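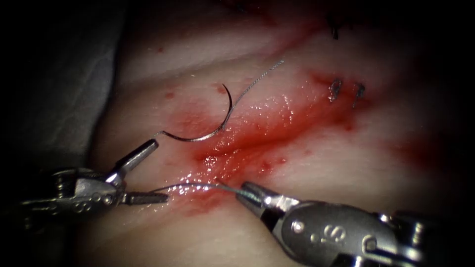

Mending by hand: small habits that make a big difference

I love mending. Give me a split pillowcase, a cup of tea and the good chair by the window and I'm happy until the light goes! I learned most of what I know from getting it wrong on tea towels, and over the years I've scribbled the useful bits on the inside of the cupboard door. The cupboard is about to be painted, so I've copied them out before they disappear.

Getting the thread right

Cut a length from your fingertips to your elbow and no longer. I know it's tempting to cut a great long piece so you only have to thread up once, but it will knot itself round every button in reach and you'll spend longer picking it loose than you saved.

Thread the end that came off the reel first, and snip it at a slant with sharp scissors. If it still won't go through, dampen the eye of the needle instead of the thread (I laughed when my sister told me this, and now I do it every time).

Cotton that keeps twisting can be pulled once across a lump of beeswax and then pressed under a warm iron between two bits of scrap paper. I've had the same lump since we lived in Jileddale and it's hardly smaller. Every few stitches, let the needle dangle and spin itself out.

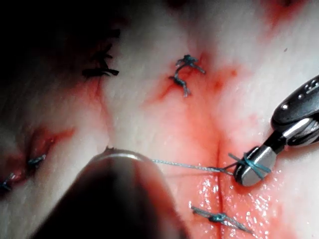 Curved needles for awkward places

If you only buy one new thing, make it a packet of curved needles. They're wonderful for anything you can't get your hand behind: sofa arms, lampshades, the lining of a suitcase, a mattress edge. A straight needle has to go in and come out again at an angle the cushion won't allow, and a curved one just scoops round. Mine live in an old mint tin with a magnet glued in the lid.

Hold it nearer the middle than the eye and roll your wrist. It feels very odd for the first 3 stitches and then lovely. On thick upholstery I grip it with a pair of small flat-nosed pliers, which saves the fingertips no end.

For a split seam on a cushion, pin it first at both ends and in the centre. Tie off separate stitches along the gap if it takes a lot of strain, so that one popping won't undo the rest. It's slower than a running stitch, but the window seat in our kitchen has been bounced on for years and it's still holding. 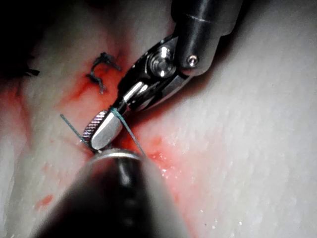

Myfanwy Bellis wrote in to say she always goes through the loop 2 times before pulling a knot down, especially with slippery polyester, and leaves a tail as long as her thumbnail. She also keeps her curved needles in a cork, points inward, and swears by old nylon fishing line for garden chair covers.

I've tried the double loop on a duvet cover and I'm a convert. The thread stays put while you get the second half of the knot ready, so you don't need a helpful finger on it. Pull both ends out flat to the sides, quite gently, and stop as soon as the two edges meet. If the cloth puckers, it's too tight.

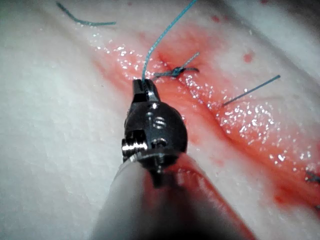 Colour matters less than people think on an inside seam, so use up your odds and ends there. On the outside, lay one single strand across the fabric in daylight before you choose. If you're torn between two shades, go for the darker.

Wash the thing once before you trim the tails right down. And write the date on a bit of tape inside, if you're like me and enjoy knowing how long a patch has lasted. My oldest is on a peg bag, 22 years and still going!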